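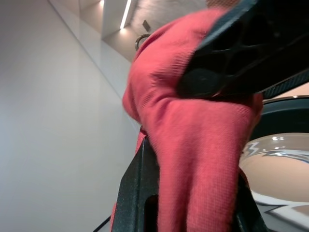 Koker has released version 12 of Plekance, its motion planning package for two-armed machines, with a rewritten grasp monitor aimed at soft goods. The previous monitor compared finger opening with a fixed value set per object class, which worked for boxes and bottles and failed often on fabric. A coral-red cloth with a waffle-like knit, bunched between two black fingers, has no single thickness to compare against. The new monitor fits a short history of finger position and motor current instead, and reports a grasp as held, slipping or unknown.

The third state is new to the interface. Earlier versions returned a yes or no, and calling code had no way to tell a lost garment from a bad reading. Existing programs that expect two values will still compile, but "unknown" is passed to them as a failed grasp.

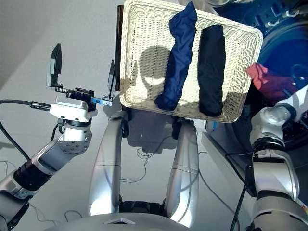
Page last modified: Saturday, 9:16 a.m.

The second change concerns carried containers. Once a basket has been lifted, the planner now treats it as part of both arms and checks it against the torso, the cables and any fixed equipment nearby. Milan Mulder, who maintains the planner at Koker's Brurkidwood office, said the collision model for a held basket is rebuilt every 200 milliseconds from the head camera. "The basket was the easy part," he said. "Clothes hanging over the rim change the outline while the arm is moving, and we were planning with the outline from the start of the move."

Wrist cameras are used only for the last part of an approach. Their view is often blocked by the fingers, so the software drops a wrist estimate when it disagrees with the head camera for 9 cycles in a row.
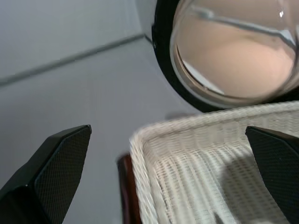 Wrist view, gripper open at the corner of a woven basket.

Mixed end effectors are supported in the same release. A parallel gripper on one arm and a multi-fingered hand on the other can share one task description – each side keeps its own grasp limits and its own monitor settings.

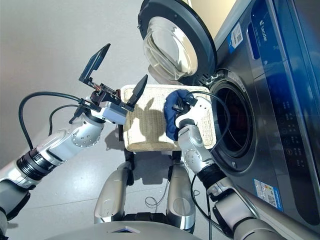

Those settings are stored in a plain text file per arm and can be reloaded without restarting the controller. Changes to joint limits still need a restart.

Valcárcel, which sells the package under license, will ship the update to its customers in August. Memory use rises, and Koker now lists 16 GB as the minimum for the planning computer. Log files from version 11 can be replayed in the new viewer, although the grasp state column will be blank.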